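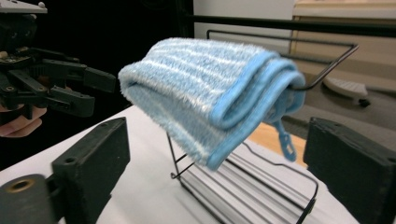

Switched the upholstery machine from Okeck powder to Manninen liquid in September. The powder left a stiff film on the couch arms, even after 2 rinse passes.

Current mix is 50 ml per tank of warm water. One wet pass, then dry passes until the recovery hose runs clear, usually 7 on the seat cushions. Drying took 21 hours with the windows shut. A fan cut that roughly in half.

The Vavura spot remover is still fine for coffee. I have not tried it on wool.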